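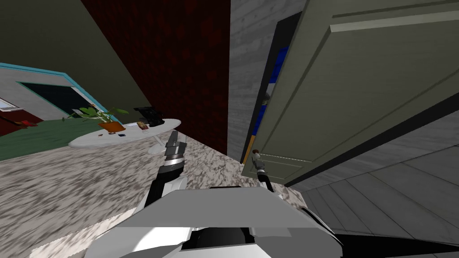

How does a song get made?

Most songs start small. Someone hums a tune, taps a beat or writes down a few words. Wojciech Bednarek wrote the first line of his song Rudora in August, on the back of an envelope.

Next comes the beat. In rap, it is often made on a computer. Many raps are written in blocks of 16 lines, called verses. The part that comes back again and again is the chorus.
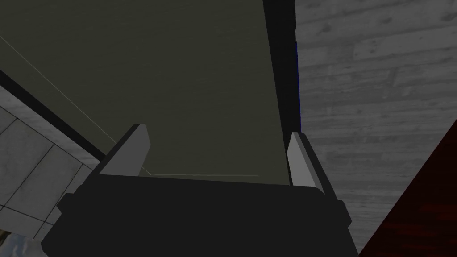 Two light grey fingers on a dark gripper, with a gap between them.

Then the words are recorded. A rapper may say the same verse many times and keep the best try. Rudora took 38 tries.

Last comes mixing, when each sound is made louder or softer so you can hear them all.
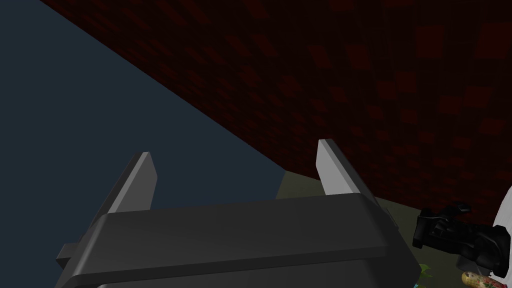
Bednarek says the chorus was the hardest part, and that he threw out 14 of them before he found one he could still sing the next morning.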